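Mimex 600 Dried Okra Slices
Food ingredient, bulk and catering packs

Product code: 600-173
Supplied by: Krajewska
Botanical name: Abelmoschus esculentus
Plant part: immature pod
Form: cross-cut slices, air dried

General

Okra is an annual of the mallow family grown for its green seed pods. It needs a long warm season and is killed by frost. The pods are ribbed, taper to a point and hold rows of round pale seeds set in a mucilage that thickens when heated in water. For drying they are picked young, before the wall turns fibrous. Pods left on the plant too long become stringy and do not soften again on cooking.

Mimex 600 is cut from pods of the Starier selection, a mid-green type with a straight pod and shallow ribs. Stem caps are removed before slicing. No salt, sugar, sulphite or colour is added.

Preparation

Soak in cold water for 30 minutes, drain, and use as fresh. Slices going into soups and stews with plenty of liquid may be added dry for the last 40 minutes of cooking. A spoonful of lemon juice or vinegar in the soaking water reduces the slipperiness. Iron and unlined copper pans darken the slices; the flavour is not affected.

The dried slices can also be ground in a spice mill and used as a thickener. Sift the powder into cold liquid and bring up to heat slowly. Added straight to boiling liquid it forms lumps.

Specification

Colour: olive to mid-green, seeds cream to light brown
Odour: mild, hay-like, free from mustiness
Cut: cross-cut, mixed diameters
Broken pieces: permitted, mainly from the tapered end
Foreign matter: none visible
Allergens: none in the ingredient

Colour varies between harvests. Late-season lots are paler and may carry a higher share of seed. This is not grounds for rejection.

Pack sizes

Catering tub, 312 g: order code 312-C
Bulk bag, 881 g: order code 881-B

Both packs carry the lot code and best-before month on the base seal. Tubs have a resealable lid. Bags do not reseal and the contents should be moved to an airtight container once opened.

Storage

Keep sealed, dry and out of direct light. Shelf life unopened is 18 months from packing. After opening, use within three months. Slices that bend without snapping have taken up moisture and should be used at once or discarded. Do not store next to strongly scented goods such as cloves or dried fish.

Availability

New crop is packed in October. Orders placed before then are filled from the previous season's stock while it lasts. The coarse cut sold under the Stollutness name has been withdrawn and will not be replaced; existing customers for that line are normally moved to the 881-B bag.

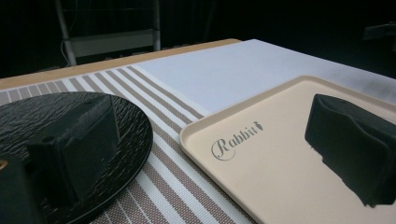 Related products

Mimex 173 Okra Powder, fine
Dried Jute Mallow Leaf, whole
Dried Hibiscus Calyx, cut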